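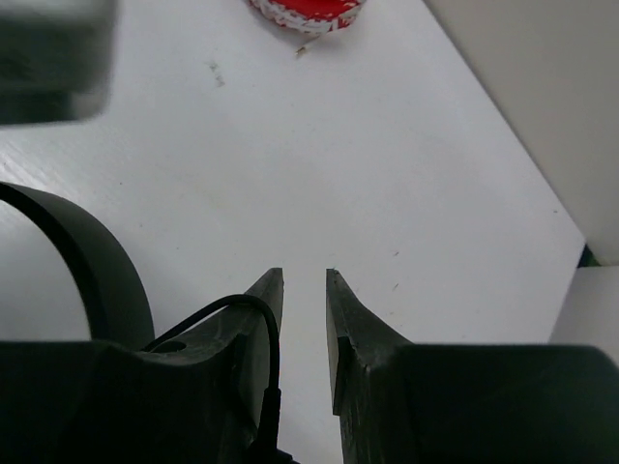 The work did not become less, it became work of another kind, and the pay sheet still has the old name for it. With this remark an operator on the early shift began her interview, and many of her colleagues said the same thing in other words. We take it as the starting point of this section.

4.2 From packing to tending

Figure 3. Gripper with open fingers over the white table surface, seen from the wrist of the arm.

The study was made at the Zurport packing site, where small consumer goods are sorted and put together into mixed sets. Until the change, each set was made by hand at a long bench. The management then bought arms from Skokurer and placed them in separate cells, and the software for planning the orders was delivered by Dralletti. We interviewed 28 employees and followed 13 of them during complete shifts. Our last visit was in March, when all cells had been in daily use for some time.

Before the change, the operators described their day by the number of sets. A good day was a day with many sets, and everybody at the bench knew the numbers of the others. After the change this way of speaking disappeared quite fast. The operators now described their day by the stops. A stop is any moment in which the cell waits for a person, for example when a piece was not picked, when two pieces were picked together, or when the arm reached a position from which it could not continue. On the shifts we followed, nearly 100 stops were written in the log of the busiest cell in one week. Most of them were short. The operators told us that the short stops made them more tired than the long ones, as a short stop interrupts another task and leaves no time to sit down.

The second change concerns the cleaning and the small checks. In the old work, the bench was wiped at the end of the shift, and dust or crumbs on it disturbed no one. In the cells, the operators look at the table surface many times per day, and they also look at the fingers of the gripper and at the cable that runs beside them. The written instruction asks for one check per shift. In practice we saw many more. One operator explained that she does not trust a cable if she has not touched it herself that morning. Such checks are not counted anywhere, and the team leaders, when we asked, estimated them much lower than what we observed.

It would be wrong to say that the employees were against the arms. Several of the older ones were glad that the pain in the shoulders was less. Two of them had asked before for a transfer to the office and then took the request back. What they criticized was the question of knowledge. An operator who tends a cell learns after some weeks which goods will give problems, and learns to place them in the tray in such a way that the arm can take them. This knowledge was passed on between colleagues during breaks, but there was no place for it in the training, which is still the two-day course written by the supplier. New employees therefore depend very much on who stands in the next cell.

The earlier work of Agyeman on warehouse staff describes a similar shift from making to watching. Our material agrees with it in part. At Zurport, however, watching is a smaller part of the day than we expected. The operators walk, refill, clean, move goods by hand and write in the log, often for two cells at once. We use the word "tending" for this mixture, because the operators used it themselves and because "monitoring" suggests a person who sits in front of a screen.

The question of pay was still open when we finished. The job title remained "packer", and the bonus was still calculated from sets, now divided equally among all persons of the shift. Some found this fair. Others said that a person with a difficult cell carries the stops and gets the same amount. Section 4.3 compares the two shifts on this point, where the team leaders had found different solutions.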